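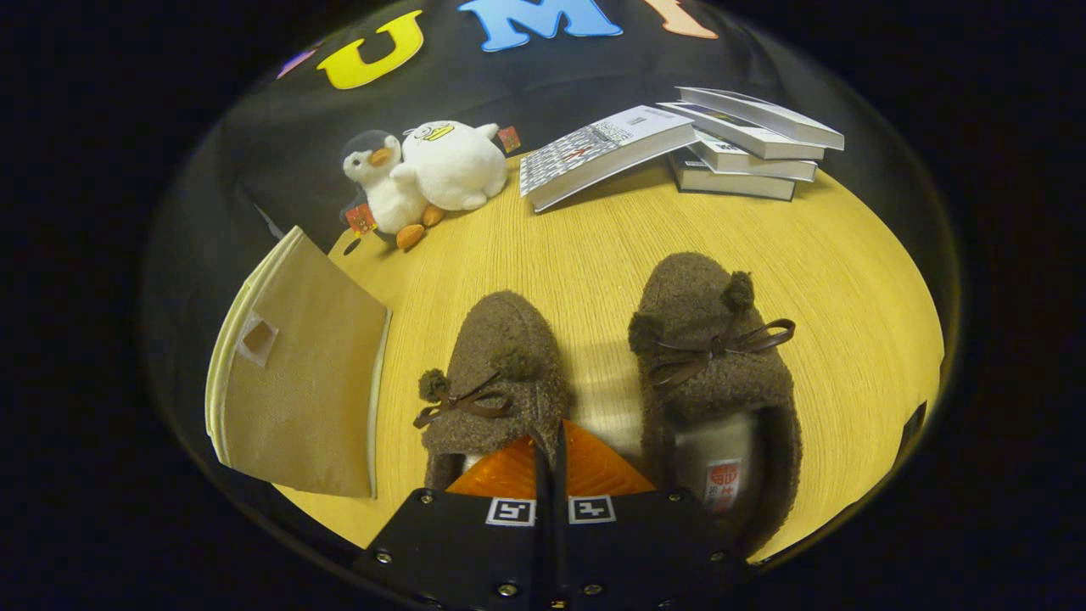
A book looks simple when it is closed, but it is made of many parts put together in a certain order. The two main kinds are hardcovers and paperbacks. A hardcover has stiff boards on the front and back. A paperback has a cover made of thick, bendable paper. If you put a few paperbacks in a pile, like the ones on the table near the plush toys, the edges may fan out and the top cover may lift a little. The cover is only paper, so it can bend and curl.

What are the parts called?

The long side where the pages are held together is the spine. When a book stands on a shelf, the spine is usually the side you see, and the title is often printed on it. The opposite side, where you open the book, is called the fore edge. The top is the head and the bottom is the tail.

All the pages together, before the cover goes on, are called the book block. One piece of paper in the book is a leaf. Each leaf has two sides, and each side is a page. A story that is 164 pages long has only 82 leaves.

How is a paperback made?

First, the words and pictures are printed on very large sheets of paper. Many pages fit on one sheet. They are not in reading order, and some are upside down. When the sheet is folded the right way, the pages end up where they belong. A folded sheet is called a signature.

You can try this yourself. Take a piece of paper and fold it in half, then fold it in half again. Number the pages like a little book, from 1 to 8. Now unfold it and look at where the numbers are.

Next, the signatures are stacked in order. A machine trims or roughens the folded side so that glue will stick to it. Hot glue is spread along that side, and the cover is wrapped around and pressed on. When the glue has cooled, a sharp blade cuts the other three sides so they are straight.

Why do spines crack?

Glue bends, but only so far. If you open a paperback flat and push down hard, the glue can split and pages may come loose. Gholamreza Salehi repairs books at the Neren library, and he mends split spines more than anything else. He brushes in a thin line of new glue, closes the book, and leaves it under a weight overnight. Please ask a grown-up before you try to fix a library book.

How to look after your books

Use a bookmark. Folding a corner makes a weak line in the paper, and the corner can tear off later.

Stand books up straight on a shelf, or lay them flat in a pile with the biggest at the bottom. Books that lean for a long time can get a twisted spine.

Keep them away from the bathroom and from sunny windows. Damp air makes pages wavy, and sunlight fades the cover.

Words to know

Book block: all the pages of a book, without the cover.
Signature: a printed sheet that has been folded into pages.
Trim: to cut the edges straight.

Written by Remedios Umali

Related articles
How Is Paper Made?
Why Do Old Books Smell?
What Does a Librarian Do?
Make a Folded Bookmark
Who Draws the Pictures in Books?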